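Drying Clothes Indoors in a Small Apartment
Term project report, Household Studies
Kamil Baláž and Liya Birhane

1. Why we picked this topic

Both of us live in buildings where you are not allowed to hang washing on the balcony, and neither has a dryer. We wanted to compare wire hangers with wooden ones for drying ordinary clothes inside, and to write down a routine that a person could follow after work. The trials were done in the evenings in December, in one room of the Verness building.

2. Method

We kept a list of 61 items over the whole project. Of these, 48 were tops and 13 were heavier things such as sweaters and jackets. Each item was spun, shaken out and put on a hanger, then checked every 60 minutes by touch. Liya did the checking and Kamil kept the sheet. The window stayed closed the whole time.

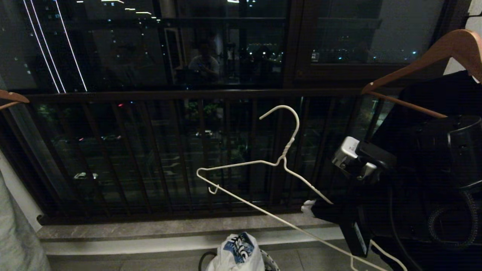

Wire hangers take up less space and you can fit more of them side by side, but they tangle when they are stored in a pile. We lost a fair bit of time to this in the first week. Wooden hangers hold the shoulders of a dark jacket better and did not leave marks. The wire ones left small points in the shoulders of knit tops, so we stopped using them for knits.

3. Sorting

Lights and colours were sorted before hanging. At first we sorted on the floor, which was slow and hard on the back. After that we worked from a laundry basket and took out one piece at a time.

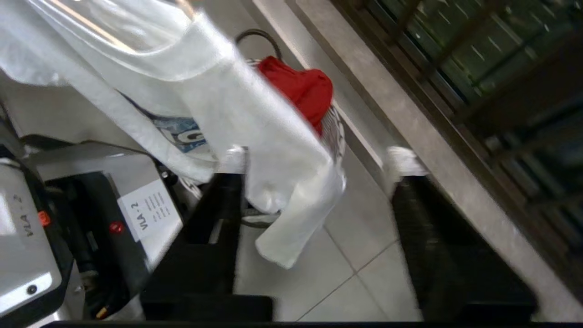
T-shirts with a print were turned inside out, as the care labels usually ask. Cotton took longer than we guessed, mostly at the hems and under the arms. Red items were kept off the pale ones until they had been washed a few times.

4. Problems

The room was warmer on some evenings than on others and we did not own a humidity meter, so the drying times should be read with care. Two sheets from the second week are missing.

5. What we would change

Buy a meter first. Use one kind of hanger per evening. Label the baskets.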